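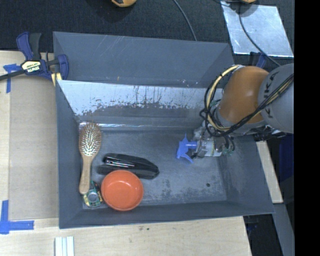
Skudura Returns and Small Goods | Floor Notes, October

Mixed bins: changes to sorting and recording

Mixed bins hold single items that arrive without outer packaging and do not belong to a full case. A typical load is a hairbrush, a stapler and a bowl in one gray bin. Bins of this kind made up 487 of the 546 handled at the Femitz building last month. The remainder were single-product bins and are not affected by the changes below.

Loading. Heavy items go in first and lie flat on the floor of the bin. A stapler may lie on its side if the arms are closed. Bowls go in upright and empty. Do not use a bowl to hold smaller goods, even when the bin is nearly full; Wilmer Cáceres found 11 small items recorded as missing that were sitting inside other items. Brushes with a wooden handle are placed along a side wall, bristles up. Goods on a printed card or in a blister pack go in with the printed side visible.

Item names. The Vuvari list now accepts one plain name per item plus one material or color. "Hairbrush, wood" is correct. "Brush" alone is rejected, as it also matches paint and dish brushes. "Bowl, orange" and "stapler, black" are both accepted. Where an item cannot be identified without opening it, enter "unsorted" and pass the bin to Zoila Puma at the end desk.

Bin condition. Scuffs on the floor and scratches on the walls are surface wear and do not need a report. Worn coating is reported only if it flakes onto the goods when rubbed with a dry cloth. Cracked rims and split corners are reported in every case. Myroslav Kostiuk keeps the replacement stock, currently 2 stacks behind the label printer. Bins from Asadi are slightly narrower at the base and should be stacked separately.

Labels. The bin number goes on the outside of the short wall, upper left. Old labels are removed completely before a new one is applied.

The revised name list is posted at each desk from Wednesday. Corrections go to Ulises Ríos in writing, with the bin number and the name as entered.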